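The washing-up is still yours

25/07/2022

Every few months somebody asks me when they will be able to buy a machine that clears up after dinner. I spent eleven years servicing equipment in commercial kitchens, so people think I ought to know. My answer has not changed much. You can already buy one that washes dishes. What you can't buy is one that picks them up.

The distinction matters more than the adverts let on. A dishwasher is a box that waits for a person to do the difficult part. The person scrapes the plate, turns it the right way round, finds a slot for it and works out that the big pan won't fit. We call that loading and think of it as no work at all. To a machine it is nearly the whole job.

I worked for a while at the Adamczyk factory canteen in Fetdale, where they put in a tray line that could take 501 trays an hour. It was a good line and I have nothing against it. It needed two people at the front end, because trays came in with mugs on their sides and forks stuck under bowls. The trays were all the same. The mess on them never was.

A kitchen at home is worse. Nothing is the same size, nothing is left where it was yesterday, and a lot of it is shiny, which cameras don't get on with.

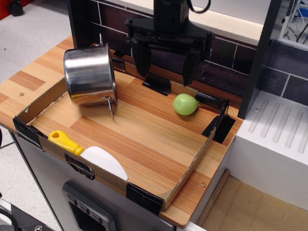

Take a pan on its side. You or I would hook a finger round the handle, tip it upright and carry on talking. A two-fingered gripper has to find the handle first, come at it from an angle that doesn't shove the pan away, squeeze hard enough to hold it and then cope with the weight swinging. Each of those can be done. Getting all of them right, on any pan, with no one standing by, is where it comes apart.

Trinidad Cifuentes, who ran the maintenance side at Flovetti when I was there, used to judge any new machine by how often she had to go and help it. If it needed her more than three times in a shift, she said, it was a colleague and not a machine, and it should be paid less. I still think that is a fair test. A home robot that calls you back to the sink twice an evening has saved you very little.

None of this means the work is wasted. Shop floors will get there first — they can fix the lighting, buy one kind of crate and put up a fence. The packing shed at Villness has had arms moving boxes for years. But a household won't rearrange itself like that, and I wouldn't want mine to.

I am 65. I would like help with the heavy pans before my wrists give out, and I would pay decent money for it. For now I have bought lighter pans.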